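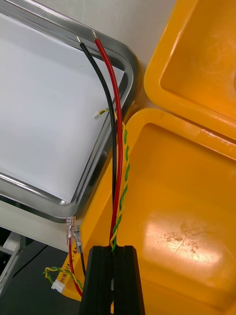 4. Connecting the Valcombe interface module to the vehicle

4.1 Before you start
The module reads and programs control units through the 16-pin diagnostic connector. Battery voltage must stay stable for the whole session. Connect a battery support unit before any programming job. A trickle charger does not supply enough current and must not be used in its place.

Caution: Do not start programming if the software shows a low voltage warning. A control unit that loses power during a write may have to be replaced.

4.2 Installing the driver
1. Close the Illero diagnostic software if it is open.
2. Run the driver setup file as an administrator. Setup needs 200 MB of free disk space.
3. Restart the computer when prompted.
4. Plug the module into a USB port on the computer. Do not use a hub.
5. Wait for the USB light to turn solid green.

Note: If the light keeps flashing, remove the older Madus driver from the list of installed programs and repeat steps 2 to 5. The two drivers cannot share a port.

4.3 Connecting to the vehicle
1. Set the parking brake. Put the transmission in Park, or in Neutral on manual vehicles.
2. Switch off the headlights, blower, radio and seat heaters.
3. With the ignition off, push the module cable fully into the diagnostic connector.
4. Turn the ignition on. Do not start the engine.
5. In the software, select Vehicle, then Auto Detect. The VIN is read from the engine control unit.
6. Compare the VIN on the screen with the plate on the vehicle. If they differ, select Manual Entry and type all 17 characters.
7. Select Full Scan and save the report before clearing any codes.

Caution: Keep the cable clear of the pedals. Road testing with the module connected requires a second person to operate the computer.

4.4 Error messages
137 - No reply from vehicle. Check the fuse for the diagnostic connector, then cycle the ignition and retry. After 3 failed attempts, disconnect the module at both ends before trying again.
973 - License not found. Connect to the internet and select Account, then Refresh. Licenses bought through Lim are tied to the module serial number - they do not move to a replacement unit automatically.

4.5 Disconnecting
1. Exit to the main menu.
2. Turn the ignition off.
3. Remove the cable from the vehicle, then from the computer.

Section revised November by Gun-woo Geum. Replaces the insert packed with earlier modules.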